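Two Weeks with the Stovent Hand Grippers

I rented a pair of Stovent hand-held grippers from Skasitz, and I've been using them for everyday desk jobs ever since (my shoulders would like a word!). If you haven't met this kind of kit, you hold one gripper in each fist and do the chore yourself, and the recording goes toward teaching a robot arm the same thing. 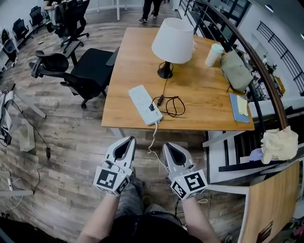

Cords are what I really wanted to try. Zuleica Pacheco had warned me that lamp cords would be the hardest thing on my list, and she was right, I was hopeless for the first 60 tries or so and then it sort of clicked. The light gray jaws are dark on the inside, and they hold a thin cord better than I expected. The marker cubes at the base are chunky, though, and I knocked mine together a lot until I learned to keep my elbows out.

The rental was 600 for the pair, cases included, and Skasitz answered my emails the same day. Buying is 4,000, so I'm holding off for now. My one real gripe is the cable, I'd love a longer one! Kgomotso Oosthuizen has the pair booked after me for folding towels, and I'll add those pictures to this page in June.

Posted 2020-03-21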